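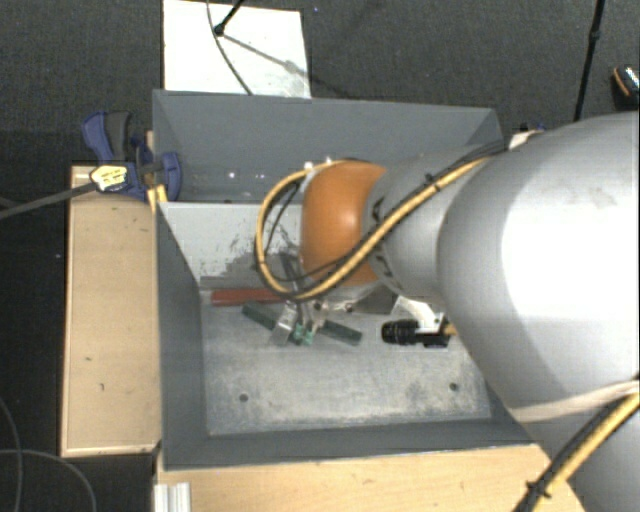 Changes to the Prunwood Tuition Assistance Plan

The Office of Employee Benefits has completed its yearly review of the Tuition Assistance Plan. The revised terms apply to all courses that begin on or after 14 October 2026.

The maximum payment per employee rises to $3,687 per plan year. The previous limit was $3,000. Employees who have worked at Prunwood for at least 13 months and are scheduled for 20 or more hours per week may apply. Courses already approved under the former terms will be paid at the former rate.

Applications must be submitted before the first class meeting. A supervisor's signature is required, together with a copy of the course listing and the school's fee schedule. Payment is made after the employee submits a final grade of C or better, or a certificate of completion where no grade is given. Books and parking remain outside the plan.

Employees at the Stoica and Arkum sites should send their forms to the main office by interoffice mail. Forms dated before July will no longer be accepted, as the section on repayment has been rewritten. An employee who leaves within one year of receiving a payment may be asked to return part of it.

Questions may be directed to Lucinda Doucet, Office of Employee Benefits. Office hours are posted outside the benefits counter at each site.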